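3.2 Garment and work surface

Folding followed the Drernach order: sleeves in, side panels over, hem to collar. Each of the 737 folds in the Storkach set used a short-sleeved cotton T-shirt on a flat table, with no folding board. A fold was scored on edge alignment and residual wrinkling, each on a scale of 0 to 4.
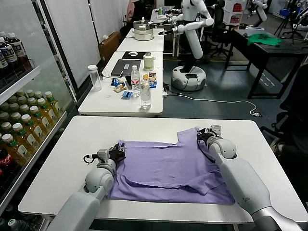 Why was a folding board not used? Boards fix the panel width at the start and so hide alignment errors made in the sleeve step, the main quantity of interest.

Wrinkles present before the first crease tended to persist under later layers. Shirts were therefore smoothed for up to 15 s - longer smoothing, up to 20 s, gave no further gain in the Gonero score. Printed areas were stiffer than plain jersey and creased less readily, as in the Tomaszewski trials.

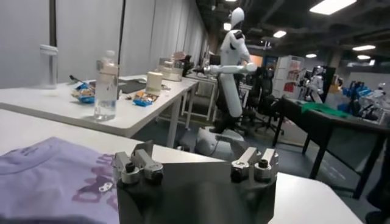
Figure 4. Purple T-shirt with printed lettering, laid flat on a white table.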